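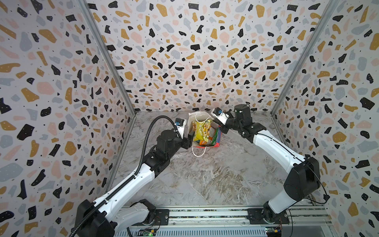
Quick one tonight, kettle's on. Gave up supermarket carrier bags in November and I keep meaning to write up how it's going. Mixed!

Stinport market is easy. Bring your own, they chuck the spuds straight in, done. The bakery by the bus station still wraps everything twice and looks hurt if you say no.

Paper ones are fine till it rains. Lost 6 eggs outside the chemist last week, handle went, all over my shoes. So now I've got a Zuma, the fold-up sort, 8 quid, lives in my coat pocket. Weighs nothing. Bit ugly -- mustard was the only colour left.

Biggest problem is remembering teh thing. Changed coats twice and ended up walking home with a cauliflower under one arm and bleach under the other. Very glamorous.

Also tried doing the big shop on foot. Never again, not up Sisay Road. Cat litter is HEAVY. Will get the bus next time, the 725 stops right outside.

Right, tea. More on the bin situation soon, definately got opinions.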